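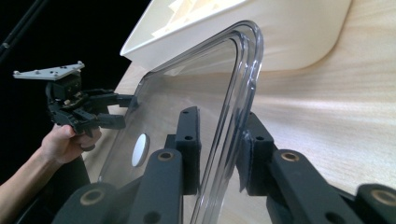

Photo : Carys Griffiths

La vie secrète des boîtes transparentes

On achète une boîte transparente pour voir ce qu'il y a dedans. Trois mois plus tard, on voit très bien ce qu'il y a dedans : des piles d'âge inconnu, un bouton de manteau, une clé qui n'ouvre rien. Le plastique clair a cette franchise un peu vexante.

J'ai longtemps résisté. Ma mère rangeait ses boutons dans des boîtes à biscuits en fer, et soulever le couvercle tenait de la loterie. Puis, en août, j'ai vidé le bureau de l'appartement et compté mes trombones, punaises et vis orphelines - 581 pièces, un après-midi entier, je ne recommande pas. Il fallait sévir.

Gwilym Nicholas, qui range chez les autres contre rémunération, m'a conseillé le bac à coins arrondis. Les coins carrés gardent la poussière, paraît-il, et lui garde rancune aux coins carrés. Il tient aussi au rebord épais, qu'on attrape sans regarder, et au casier intérieur.

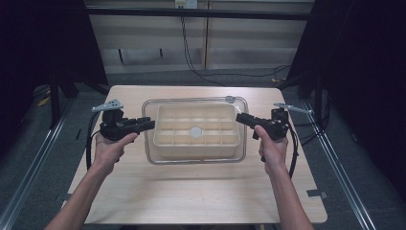 Le casier, ou l'art de cloisonner

Un casier crème à petits compartiments, posé dans un bac transparent : voilà de quoi classer une vie modeste. Le premier soir, chaque vis a son adresse. Le deuxième, on hésite devant un objet rond, blanc et plat, trop large pour une seule case, et on le pose à cheval sur les cloisons en se promettant d'y revenir.

Gwilym me donne 30 jours avant la rechute. Il recommande de laisser une case vide pour les indécis. La mienne est pleine - des élastiques, surtout, et cette clé.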